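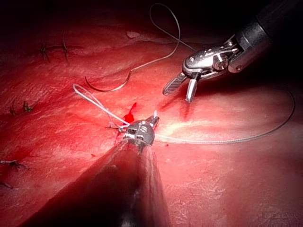
Breltunura is a public shade structure and evening light installation on the foreshore reserve at Jitville, a small coastal town. It was designed by the architect Spyros Stan with the lighting artist Yi-chun Su, and opened to visitors in January 2018. Locals mostly call it "the Brelt", and it has become the usual spot to meet before a swim or while waiting for the fish and chips to come out of the kiosk next door.

Background

The reserve had been without proper shade for a good many years. A row of old Norfolk pines was removed after storm damage, and the young trees planted in their place were slow to take in the salty wind, so that on a hot afternoon families tended to huddle along the thin strip of shadow beside the toilet block. The shire asked for ideas, and Stan, who had spent his childhood holidays in Jitville and remembered the pines fondly, put forward a scheme for a long, low canopy that would give back something of the dappled light people used to sit in.

Su joined soon afterwards. Her earlier work had been mostly indoors, in foyers and small galleries, and she has spoken of how much she enjoyed working with a site where the weather had its own opinions. The two had never collaborated before, and the early drawings went back and forth between them for the better part of a winter.

Design

The canopy is made up of 21 curved ribs of spotted gum, each a slightly different height, so the roofline rises and dips in a way that visitors often compare to a swell coming in. Between the ribs hang 2,000 narrow aluminium fins, powder-coated in a soft grey-green on the upper side and left pale underneath. During the day they break up the sun and let the breeze through – a great mercy in February, as anyone who has pushed a pram along the reserve will tell you.

After dark the fins are lit from above by 600 LED fittings tucked into the ribs. Sensors in the decking pick up footsteps, and the colours gather slowly above wherever people are walking, fading again once they have moved on. Su kept the changes deliberately gentle, and the brightness drops further in the nesting season out of consideration for the shearwaters on the headland. The control system was put together by Dilteo, a lighting firm that also looks after the maintenance.

Construction

Building was carried out by Zupan, a joinery and steel workshop. The ribs were laminated in the workshop and brought in by truck overnight, the coast road being too narrow for long loads in ordinary traffic. Work paused in August when high seas undercut part of the path, and the footings at the southern end were redesigned and set deeper as a result.

Use

There are two long benches beneath the canopy, one facing the water and the other facing the playground, and a drinking fountain with a low bowl for dogs. The local choir sings there at Christmas, and the primary school borrows the place for its art show whenever the forecast is kind. Weddings are permitted with a booking, though confetti is not.

The lights come on at dusk and switch off at eleven. Parking is on the esplanade, with step-free access from the northern end.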